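Entertainment > TV News > Series Orders

Search shows, people, episodes

Mimcombe is coming back, and it's bringing a sister show along

12/28/20

Great news for anyone who spent the fall arguing about that lighthouse: Mimcombe has been picked up for a second season, and creator Peter Trnka is also making a companion series called Flusunent. Both were confirmed by the streaming service Skakix this morning, and both start shooting in January. I did a little lap of the kitchen when I read it.

If you missed the first season (go fix that, it's only eight episodes and they fly by), Mimcombe is the slow, foggy mystery set in a seaside town where the ferry stops running and people begin getting letters addressed to houses that burned down years ago. It looked like it might be a one-and-done. The finale wrapped up the ferry plot, put Inspector Trịnh on a train out of town and rolled credits over an empty dock, and Trnka said at the time that he liked the ending where it was.

So what changed? Trịnh did! The inspector was written as a guest part in two episodes and ended up in almost all of them, and Trnka says the writers kept coming up with things for her to do long after the scripts were locked. "I'd get messages at midnight with a whole new case in them," he said in the announcement. "At some point you have to admit you're writing a show."

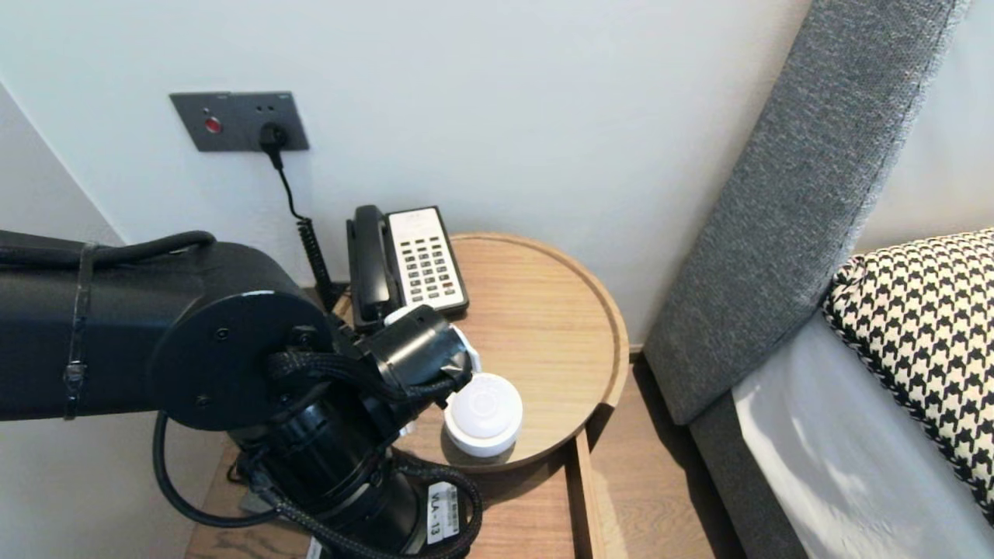
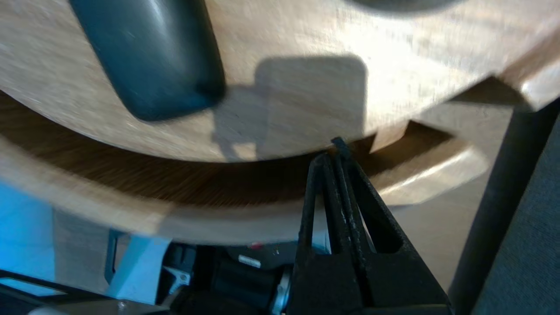 The round wooden top, from two viewpoints.

That show is Flusunent, which picks up with Trịnh on the same train and follows her to an inland mining town with troubles of its own. It will run 3 episodes, each close to feature length, and Trnka is directing every one of them. He describes it as faster and funnier than the original, with a lot more talking in cars. The title is the name of the town, and yes, he knows how hard it is to say. The cast practiced it at the first table read and apparently still split into rival camps over which syllable gets the weight.

Season 2 of Mimcombe, meanwhile, stays by the water. Most of the townspeople are back, including the Adler twins and the postmaster (hooray!), and the story jumps ahead one winter. Trnka won't say whether Trịnh turns up there too, though he did say the two shows share "a phone line," and fans of episode five will have some ideas about what that means.

The other fun bit is the open call for extras. The production wants over 1000 locals for the harbor festival that opens the new season, and it's asking people to come in their own winter coats, the older and uglier the better. Details go up on the Skakix site early next month. I'm nowhere near the coast and I'm still tempted.

No premiere date yet for either series. Flusunent is expected to land first, with Mimcombe following after a gap of a few weeks, and the whole first season is staying up on Skakix in the meantime. If you're rewatching, keep an eye on the calendar in the ferry office. It's different every time the camera goes back to it, and Trnka has now promised that we'll find out who's been turning the pages.

Get our TV newsletter in your inbox every morning. Enter your email to sign up. You can unsubscribe at any time.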